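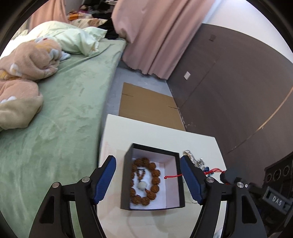
Seed Bracelets and Corded Beads: Your Questions

Do rough seed-style beads need oiling?
Hardly ever! A soft dry brush gets into the wrinkles, and handling does the rest. I've worn my Torkasdale string since January and the color has deepened beautifully.

Can I store them with silver?
I'd keep them apart - chains love to snag on knots. A shallow lidded box for each is perfect.

My red cord is fraying. Is it ruined?
Not at all! Trim it, tie a fresh knot and carry on.
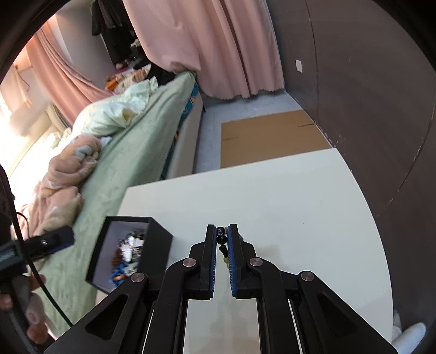 What about glossy black beads?
Those are the easy ones (hooray). Wipe with a damp cloth, dry well, and check the cord near the last bead, where it rubs most.

How long a cord should I buy?
Zandell sells a 100-yard spool, and it has kept me restringing happily for two years.

Caradog Foulkes, 15 December 2018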